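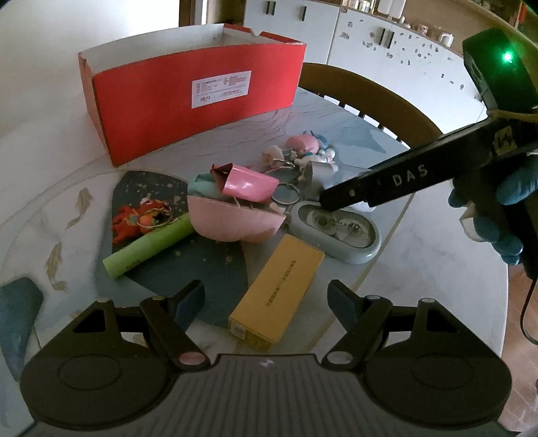
¿Cómo se apunta un "behind" cuando el balón lo toca un defensa?

Hola a todos, soy nuevo llevando el acta en nuestra liguilla de fútbol australiano (jugamos los jueves a las siete, nivel muy de andar por casa) y el otro día la lié un poco. El delantero del Farnholm chuta desde lejos, el balón va derechito entre los dos postes altos, y un defensa del Emgate lo roza con los dedos antes de la línea. Yo apunté gol, seis puntos. El árbitro marcó uno solo. Acabamos 70 a 29, así que daba igual, pero me quedé con la duda y en mayo empiezan las eliminatorias. ¿Cuenta como gol si va dentro o no? ¿Y si pega en el poste?

Lertchai Siriwan

3 respuestas · 14 veces compartido

Hamier

¡Bienvenido al lío! El árbitro tenía razón. Para que sea gol el balón tiene que salir del pie de un atacante y cruzar entre los postes altos sin que lo toque nadie más, ni siquiera con la uña. Si lo roza un defensa, un punto y a seguir. Con el poste alto pasa lo mismo, un punto aunque luego entre. Si pega en el poste bajo sin que lo haya tocado nadie, entonces es fuera directo y saca la defensa, no sumas nada.

Yo en el acta llevo dos columnas por equipo, goles y behinds, y el total lo saco al final de cada cuarto. 16.7 son 96 más 7, o sea 103. Si intentas ir sumando todo de cabeza con el partido en marcha te pierdes seguro (a mí me pasó en mi primer partido y tuve que pedirle la libreta al del otro equipo, qué vergüenza).

Wiriya

Depende de la liga, en la mía si no hay jueces de gol se pregunta a los jugadores y ya está. Llevo en esto desde el 2000 y casi siempre lo reconocen ellos mismos.

Lertchai Siriwan

¡Gracias, Hamier! Lo de las dos columnas me lo copio ya. Otra cosita: ¿y si el defensa la mete él mismo con la mano por detrás, agobiado?

Hamier

Pues un punto también, pero si lo hace a propósito y sin presión le pueden pitar falta, eso mejor háblalo con tu árbitro antes del jueves.

6 comentarios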